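Right, a little thread on what I've been up to this month, because I'm enjoying it far too much to keep quiet.

We're gathering examples for Praradine, our learning system for kitchen jobs. All of it happens in simulation for now. I drive the gripper by hand, the software records every move, and Praradine learns from the recordings.

Tally as of this afternoon: nearly 3000 recordings saved. The old Marnex set had 42. Forty-two!

Mugs are my favourite. You'd think a handle would be easy to grab, but come at it from a steep angle with other kitchen things close by and you really have to think about where each finger goes. 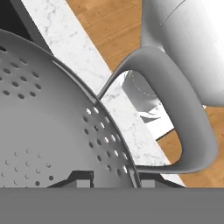
I keep my bad tries too, as long as they're labelled. A fumble followed by a decent second go teaches it loads – my early runs were full of those.

Someone asked if we change the kitchens. Yes! We have 9 layouts, and the things on the worktop get shuffled between runs. Floors and worktops change as well.

Biggest tip so far: slow down near the object. My first batch was all rushing and the system picked up my bad habits beautifully.

Next up is bowls, then lids. Lids scare me a bit. If you've recorded any in simulation, please tell me how you got on – replies are open and I'll read the lot.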